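Reporting Damage or Theft at a Burial Plot

Plot holders and their families may report missing tributes, damaged headstones or disturbed ground to the Kaswood Cemeteries Office. Please follow the steps below in order.

Before you report

Check with other relatives that the item has not been moved or taken home. Grounds staff clear faded flowers in March, and anything still in good condition is kept at the Flakwood lodge for 40 days.

Making the report

1. Find the plot number on your deed or on the small marker at the foot of the grave. Older deeds may show a section letter only. If so, give the full name of the deceased.

2. Photograph the grave as you found it. Do not tidy the area or handle broken pieces.

3. Complete Form 92 at the lodge, or call extension 2377 and ask for the registrar, Awuor Mollel. List each item separately, with the date it was last seen.

4. If you believe a theft has taken place, report it to the police as well and send us the reference number. We cannot do this on your behalf.

After the report

A member of the grounds team will inspect the plot and write to the registered holder. Headstone repairs must be carried out by an approved mason – the list is available from Tshepo Kekana at the lodge.

Cameras and alarms

Families may not attach recording equipment to trees, benches or neighboring memorials without written consent. Requests go to the registrar and are normally answered within 2 weeks. Equipment found without consent will be removed and held for collection.

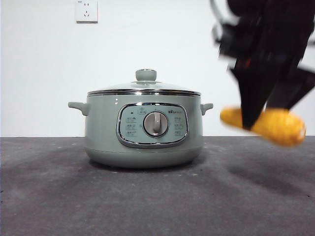

Electric cooking pot with a glass lid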